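Subject: Re: [pludari-list] September mixtape, track order

Nizar Khalaf wrote:
> Can we please stop moving the Softić track? It was third,
> then ninth, and now I'm told it's a "bonus."
> Also, who has the stems for Nilley?

Nizar, I have the Nilley stems. All 216 files, most of them named "final."

Softić goes back to third and stays there until somebody's feelings get hurt, so give it until supper. The bonus idea was mine and I withdraw it. It sounded better at two in the morning, as did the flute.

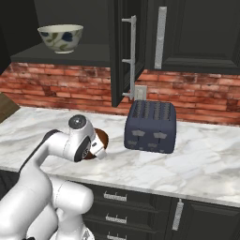
Are we still taking remixes for the Bavport tune?
Until the end of September, and please send WAVs. The last MP3 I got sounded like it had been mailed in a sock.

The first tape is up to 1,472 downloads, more than 4,000 if you believe my brother, who counts the times he hit refresh. Thanks to everyone who passed it around, including whoever posted it on the accordion forum. They had notes.

Still missing: a master of track six, and any cover art that doesn't have a wolf on it. Nizar, your wolf is very good. We have had three wolves.

Turn the hi-hats down,
M.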